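**Re: Decluttering course in Wutstead - worth 200 quid?**

**lcostigan** wrote:
My sister-in-law has signed up for the Tromier Method weekend and wants me to come. Two days in the church hall at Wutstead, £200 each, lunch not included. The leaflet says the average home holds 2,000 things its owner has forgotten. Who went round and checked that? Has anyone here done it?

**hammad_m** wrote:
Did it in September. It was all right. You get a workbook and a lot of talk about "zones". I cleared the box room afterwards and it's still clear, so I can't complain.

**Widmer_G** wrote:
You could have cleared the box room for nothing, Hammad. I've yet to see one of these methods that isn't "put like with like and throw some of it out" with a foreign-sounding name on top. My mother managed it with shoe boxes.

**hammad_m** wrote:
I had eleven years to do it for nothing and didn't. Paying made me get on with it.

**Widmer_G** wrote:
Then give me the £200 and I'll ring you up and shout.

**toprak_baris** wrote:
Bit harsh. I haven't done the course but I do think open shelves and baskets beat cupboards. We took the doors off ours in the utility room and the kids do put things back now. Most of the time.
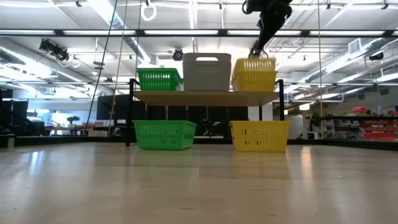 Does a basket need a label if you can see into it?

It depends who else uses the shelf. If it's only you, save yourself the bother. With a family, a label settles arguments about where the batteries live, though my lot ignore them half the time.

**lcostigan** wrote:
Thanks Barış. What worries me is the shopping list. Page 2 of the leaflet has Alletti storage boxes at £40 a set, "recommended for best results". Is that where the money is made?

**hammad_m** wrote:
They did mention them a fair bit on the second day. I didn't buy any.

**Widmer_G** wrote:
There we are. A course on owning less that sends you home with a set of boxes.

**cengizk** wrote:
Leonie, ask if they'll let you do the one day. They did for my wife. She says the Saturday part was mostly people talking about their lofts - she rather enjoyed that, but it wasn't worth the full price.

**lcostigan** wrote:
I'll ring them. Still want to know about the 2,000 things.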